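Pegboard layout, second attempt
Mar 31, 2023
By Ona Hunt

The first layout went up in January and lasted until I needed the scissors with one hand full. They were at the far end, behind the tape, and I had to lean over whatever was on the table to get at them. I have now moved most of it.

The board is perforated metal, grey, fixed to the wall behind the workbench. I chose metal over hardboard for the holes, which keep their shape. The hooks are from Villum and push in without a tool. They will lift out again if you pull upwards, so anything heavy wants a second fixing.

Scissors are now in the centre, with the pliers up and to the right of them, points down. The two rolls of tape, blue and red, each have a hook of their own further along. Sharing a hook meant taking one off to reach the other. 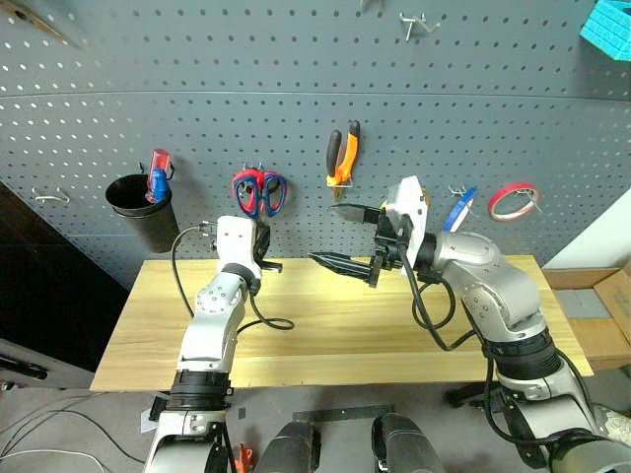
Screwdriver cup

The screwdriver stands in a black cylindrical cup on the left. I tried hanging it by the handle first and it swung whenever the table was knocked. The cup came from Rimis and holds 4 drivers before it gets awkward – one is enough for daily use, and the rest live in the drawer.

Spare hooks

I have left an empty hook near the left edge. Gintarė Rätsep suggested a small steel rule for it, which would suit, but mine has no hole in the end and I have not got round to drilling one.

Still to do: sort out the cardboard box at the right, and label the drawer.

Recent posts
Re-gluing a drawer front
Fotia desk lamp: replacing the switch
Which hooks fit which holes
Oiling a pale tabletop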